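Thread on contamination in the yellow-lid bins at Undovville, now that the June audit figures are in.

3 replies · 12 shares

1/ The audit covered 546 household bins on the Seltitz collection route. Each was tipped, sorted by hand and weighed by fraction. Contamination came out at 26 per cent by mass.

2/ Soft plastics were the largest fraction, mostly recyclables tied up in bags. The Rengifo sorting line can't open a bag. It goes to landfill whole, cans and all.

1 reply · 9 shares
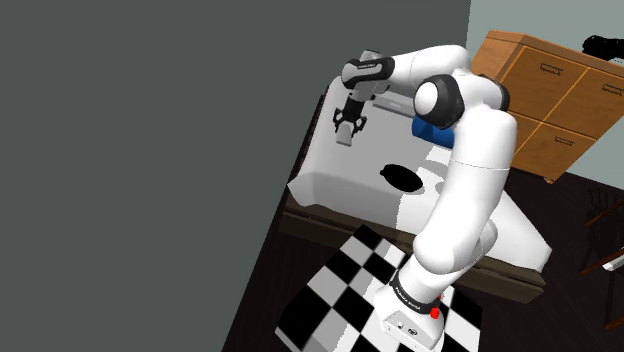 3/ Mass is a poor measure for film. A bag weighs next to nothing but wraps the disc screens, and the line stops while someone cuts it free. Rengifo logged 4 stoppages per shift during the audit.

4/ Nappies came second. They're heavy, so a handful of bins shifts the average a long way. Median contamination per bin would be more useful, but council didn't publish it.

5 shares

5/ Grollex, the collection contractor, is trialling lid tags on 2 streets: green for clean, orange for bagged material. No fines at this stage. Tagged bins get re-inspected the following fortnight.

6/ Method notes are in the appendix to the council report. Glass fines under the sieve size were counted as contamination, which earlier audits didn't do, so don't compare the totals directly.

2 replies · 7 shares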